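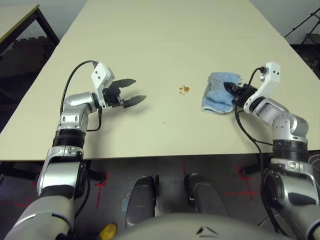
Folding for a living: Junpei Shibata on towels

Junpei Shibata has worked with linen for 11 years, the last 7 of them at Okabe, a small guest house supplier. He starts each morning with towels.

"People want to talk about sheets," he says. "Towels are most of the work. In June we sent out 338 in one order, and every one had been folded by the same method."

The method is plain. Lay the towel on a clear table, smooth it from the middle outwards, fold it lengthways, then fold it across. He likes a pale, smooth top with plenty of space on it. "You see fluff and loose threads straight away on a light table. I don't mind a seam in it if it's flat."

Terry cloth gives new starters the most trouble. The loops grip each other, so a towel that has bunched up won't slide back into line when it's pulled from a corner.

"They tug at it. I tell them to open it out again and start over. It takes 10 seconds."

He puts the thick fold on the side that will face out of the cupboard. Guests can then take one towel without dragging the pile down. Light blue is his choice for hand towels, white for bath.

Asked about softener, he shakes his head. "None. It coats the loops and they stop drinking up water. Shake the towel hard before you dry it and again after."

At home his own cupboard is less orderly. "My wife rolls them," he says. "I leave hers alone."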